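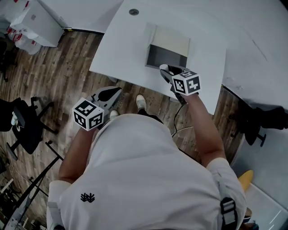

May 14, 2018. Third week of the overnight oats trial and I'm finally getting somewhere with the protein. Batch one (the plain one, oats and milk and a spoon of yogurt) was fine at 7 a.m. and I was raiding the snack drawer by 9:30, so this morning I went heavier: Dosel whey, the unflavored tub, one full scoop per jar, plus chia and half a grated apple. I want jars that can sit in an open shallow box on a white table, lids on, so people can grab one on the way to the squat rack and I don't have to play waiter. The old tall crate hid everything at the bottom and the apple ones kept getting forgotten.

Numbers for the new jar: 361 calories on my sheet, up from 321 for the plain one. That's a smaller jump than I expected! I ran it twice and got the same thing both times. The whole day's cooking, all the test jars plus the egg muffins, added up to 3,854 calories, and I'm writing that down mostly so I remember not to "taste" my way through a session before lifting again. Felt like a sandbag on the rower.

Texture notes. Whey straight into cold milk = lumps, every time, no matter how hard I shake. Whey stirred into the yogurt first, then thinned with milk, then oats = smooth. Do it in that order. The chia needs a second stir at ten minutes or it sinks and makes a gray puck (sorry to whoever had jar four). Murkex oats soak up way more than the Teixeira ones, so if we switch bags again the milk has to go up by a good splash. I like the Teixeira better, they keep a bit of chew, but the bag is tiny and we go through it fast.

Egg muffins: still too wet in the middle with frozen spinach. I squeezed it in a towel this time and it helped a little. Next round I'll cook the spinach down in the pan first and see. The ones with cottage cheese reheated great, the ones with feta went squeaky. Peppers are a yes. Mushrooms are a no from me, but I'm told I'm wrong about mushrooms, so put your vote on the fridge sheet.

Also tried the Lolance peanut powder in one jar in place of the whey. Tasted amazing, like a cookie, but it was back to the 9:30 snack drawer for me. Might go half and half.

My own full training day came out at 1,519 calories by lunch, which sounds like a lot until you see the leg session that went with it. Slept well, big breakfast, hit every set. I'd like to keep this going through August and see if the morning sessions still feel this good once it's hot in here.

To do: more small jars, cinnamon, label the lids with the DATE this time. Try pear.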